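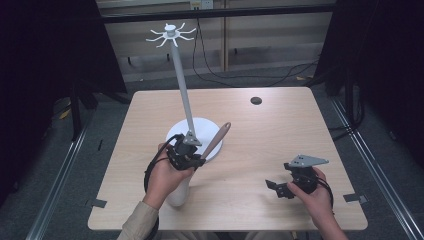

Several owners of the Bavex 200 asked after the March update whether the descaling warning can be put off until the end of a working day. It can, once per cycle, as set out in step 5.

6.3 Descaling the boiler

Descale when the display shows C81 or after 299 brewing cycles. The procedure takes 40 minutes and cannot be paused after step 4.

CAUTION: Use Paju descaling liquid only. Vinegar damages the inlet seal and voids the Prustton warranty.

1. Switch the machine off at the rear and let it cool. Remove the water filter.
2. Empty the drip tray and refit it.
3. Pour one bottle of Paju liquid into the tank. Fill with cold water to the upper mark.
4. Place a container that holds at least 2 liters under the outlet. Switch on, then hold CLEAN until the light flashes.
5. Press CLEAN again to start. To postpone, press STEAM instead. The warning returns after up to 200 ml of further brewing, and STEAM will then have no effect.
6. When the light stops flashing, rinse the tank, fill it with fresh water and press CLEAN to flush.
7. Refit the filter. Discard the first cup.

NOTE: If C81 remains on the display after flushing, repeat steps 6 and 7. If it appears a third time, contact the Endstead service desk and have the serial number ready (underside, next to the power inlet).

6.4 Replacing the inlet seal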